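Home Sectors Practice notes Opinion Archive Search

The operator's job changes before the headcount does
Opinion, March. By the Darnley Practice Notes desk

Most discussion of automation on packing lines starts with a number of jobs. The number is easy to print and hard to use. In the plants we follow, the first effect of a handling cell is a change in what one shift member does between the start of the run and the first break. Headcount moves later, if it moves.

Sudent packs mixed drinks orders for small offices. The main line runs 700 cases a shift. Mixed orders are done by hand at side benches, and it is this bench work that the firm wants to move to two-arm cells. The basic task is to approach a single bottle from both sides, close on it and set it down where the next step expects it. 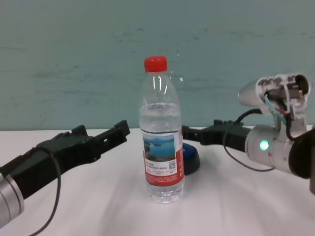 Does a cell like this remove the bench operator? It removes the lifting and leaves the judgment, and the judgment is the harder part to staff.

A bench operator corrects for a soft bottle or a crooked label without recording it. The correction takes less than a second and appears in no procedure. Once the task is handed to a cell, each of those corrections has to be written down as a tolerance, a stop condition or a call for help. The person best placed to write them is the operator, who is usually graded and paid as a packer.

Avano, which maintains the cells, asks for one trained attendant per 2 cells. Training takes 6 shifts. That covers restarts, cable checks and gripper wear. It does not cover deciding whether a bottle is acceptable, and the attendant does this all day.

Clear plastic is a fair test of the point. It throws highlights, it shows the background through the liquid, and the level inside moves when the bottle is handled. An operator ignores all of this. A wrist camera has to be set up to ignore it, and someone has to check the result at the start of each run.

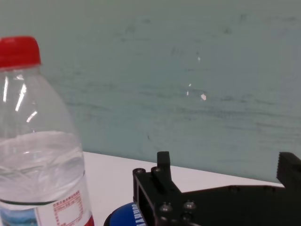

One reader, Tamayo, wrote in reply to an earlier note that the attendants on his shift now carry the blame for stops they have no authority to prevent, and that the old bench at least let a person fix a fault on the spot.

The complaint is accurate and can be dealt with. An attendant who can change a grip setting within a fixed range needs no permission for small faults. At Sudent the range was locked for the first months, and almost 10 calls a shift went to a supervisor who then asked the attendant what to do. Unlocking it cost nothing in equipment. It did require a new job grade, and the grade took longer to agree than the cell took to install.

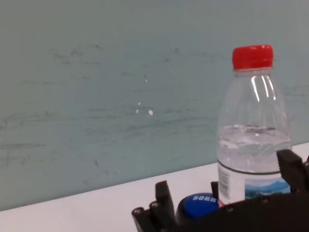
Capped bottle at the gripper, wrist camera view.

Our position is that the grade should be settled before the cell is ordered. The purchase document should name who may alter settings, who signs for rejected bottles, and what the attendant is paid for both. Plants that leave this to the first month of running end up negotiating it during stoppages, with the line manager standing at the bench.

Contact the desk | Copyright Darnley Practice Notes | Back to top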